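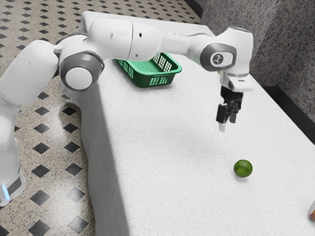
Gemholm open day: limes, simulators and a very good flapjack

Well, I finally made it to one of the Gemholm open days! I've been meaning to go for ages (my sister-in-law went in August and wouldn't stop talking about it) and when an email came round offering places for Tuesday, December 3, 2019 I booked the afternoon off work before I'd even read to the bottom.

Getting there was the usual faff. The bus drops you on the wrong side of the dual carriageway and the sign for Gemholm is the same grey as the building it's stuck to, so I walked past it twice. Once you're in it's lovely and warm though, and they gave us coffee and a flapjack straight away. Our group was small, and most of the others seemed to know each other from a college course, so I latched on to a retired couple who were just as lost as I was.

Sevim Güler did the welcome talk. She runs the simulation side, and she was brilliant at pitching it for people like me who can just about work a printer. The gist is that before a robot does a job with real motors and real fruit, they build the whole thing on a computer first, table, cloth, walls, floor tiles and all, and let it practise there. If the arm whacks the table, you reset and off it goes again. The one they'd put up on the big screen for us is called Javo, and the job is tidying a lime into a green plastic basket.

I know how that sounds. I've put plenty of limes in plenty of baskets and never thought I deserved an open day for it. But Sevim went through all the bits you have to get right: where the lime is, where the fingers are, how wide to open them, how far down to come before closing, and then how to get the thing over the side of the basket without catching it. And a lime is round, so a clumsy nudge can send it rolling away from you. I found myself leaning forward in my chair by the end of it.

What I liked most was how much care had gone into the dull parts. The tablecloth has a proper nubbly texture to it, and it hangs down the side in soft folds just like my mum's used to at Christmas. The floor is that speckled beige stuff with black diamonds, very old-fashioned hotel lobby, and I'd happily have it in my hall. I asked whether any of that matters to a robot and got a long answer about shadows and surfaces and not letting it get too used to one plain background, most of which I followed.

After that we were split up and I went with Areti Mavromatis, who looks after what they call the runs. One run is one go at the job from start to finish. They'd done 1,644 of them on this setup by the time of our visit and she wants 2,000 before they change anything, with 3,000 as the dream if the computers are free over the holidays. She stepped us through one slowly, and you could see the lime in those two black fingers, right up over the rim of the basket, with a can of Coke further along the cloth. 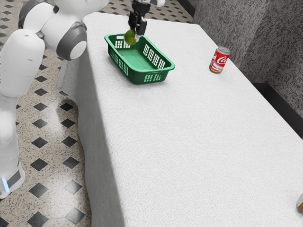

I asked her what counts as a good one and she said the lime has to end up inside the basket and stay there, and the basket mustn't be shoved across the table on the way. Fair enough! She also told us the little light on the base is everyone's favourite bit of the model. It's a pale blue strip down near the floor, and I have to agree, it's rather sweet.

Then we were each allowed a turn at steering the arm ourselves with a hand controller. Oh dear. I had six tries and got the lime once, and then let go of it nowhere near the basket. The retired gentleman managed it on his second go and was unbearable all the way back to the bus stop.

There was a short talk at the end from a chap at Zembridge about warehouse picking, a bit heavy on the slides for me, and a table of leaflets from Michailidis, who make grippers. I took one for my nephew. Parking is limited, by the way, so do get the bus if you can stand the walk. They take bookings by email and it's free, flapjack included. I've already put my name down for the next one.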